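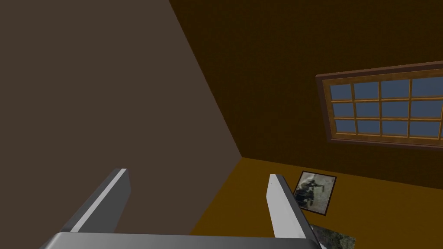
How much should I put in the envelope for a Japanese wedding, and what else can I get wrong?

Posted by Alper Sarıgül in Customs and Etiquette, Thursday, November 21, 2024

My wife and I have been invited to a wedding in February. The bride is a coworker of mine at the Cidstead office. She grew up in Osaka, and the wedding and dinner will be there. We have never been to Japan and neither of us speaks the language beyond hello and thank you.

I know that guests give cash in a special envelope. What I can't find is a clear answer on how much. One site says one amount per person, another says a different amount for couples, and a third says foreign guests don't have to give anything. I also read that certain numbers are bad luck.

Other things I would like to know:

Do I write on the envelope in English?
Who do I hand it to?
Can my wife wear a white and blue dress?
Is it rude to skip the after-party? We have an early train the next day.

I don't want to ask the bride because I think she would tell me not to bring anything.

Setsuko Ishida
Member, Urkulstead

Please give something. Some couples tell guests from overseas not to worry about it, but unless she says that to you, bring the envelope. The dinner and the gift each guest takes home cost the couple a good deal.

For a friend or coworker the usual amount is 30,000 yen for one person. For a married couple attending together it is often 50,000 yen. People avoid even amounts like 20,000 or 40,000 because an even number can be split in two. Four is also avoided because one reading of it sounds like the word for death, and 9 because it can sound like the word for suffering. Fifty thousand is fine because it is five bills of ten thousand. Don't make up the amount with 1000 yen bills.

The bills should be new. You can get them at a bank counter in Japan on a weekday, but go early, and bring your passport. Hotels will sometimes change them for you if you ask at the front desk the day before. Put the bills in the inner envelope with the portrait facing the front and at the top.

You can buy the envelope (shugi-bukuro) at a convenience store or a stationery store. Plain ones can be 100 yen at a discount store and very fancy ones can be 1000 or more. Choose one to suit the amount inside. For 50,000 yen, the plainest kind with a printed cord looks too light, so get one with a real cord. The cord must be the kind tied in a tight knot that doesn't come undone. The bow kind is for things that are happy to happen again, such as a birth. Don't buy a black and white or black and silver one. Those are for funerals, and they are often on the same rack.

Write both your names on the front below the cord. English letters are fine. Use a thick black pen, not a ballpoint. On the inner envelope write the amount and your address.

There will be a reception desk outside the dinner room. Hand the envelope over there with both hands, with your name facing the person at the desk, and sign the guest book. "Omedeto gozaimasu" is enough to say. If you can, carry the envelope in a folded cloth (fukusa) and take it out at the desk.

About the dress, I would choose another one. White is for the bride, and a dress that is partly white can look all white in pictures. Navy is safe. In February she will want a shawl or jacket in any case, and bare shoulders are not usual at a daytime wedding.

The after-party (nijikai) is separate and you can say no. Tell them ahead of time, as there is often a fee and a head count.

Vilho Kinnunen
Member, Grondby

Just put in whatever you would give at home. They know you're foreign. I went to one in Nagoya and wore a gray suit with a striped tie and it was fine. Food was great. Don't be late, they really do start on time.

Shahla Mohammadi
Member

I agree with Setsuko on most of this. A few things from when my husband and I went to his cousin's wedding:

Check the invitation for a reply card. If there is one, you have to send it back, and you're supposed to cross out the polite prefix in front of words like "attend" and "name" with two lines. We didn't know and no one minded, but Alper might like to get it right.

If the invitation says "kaihi-sei," that is a set fee party. In that case you pay the fee at the desk and you don't need the fancy envelope at all.

You will go home with a bag. It's usually under your chair or next to it, and it's for you, so take it. Ours had a cake and a catalog for picking out a gift. Leave space in the suitcase.

Men mostly wear a black or dark suit with a white or silver tie. Avoid a black tie with a black suit, as that is funeral dress.

Alper Sarıgül

Thank you. I checked and the invitation does have a reply card, which I had put in a drawer. It goes in the mail tomorrow. My wife has a navy dress, so that part is settled. Is it all right to buy the envelope at the airport when we land?

Setsuko Ishida

Yes, if the convenience store there has the right kind. If not, any stationery store in the city will.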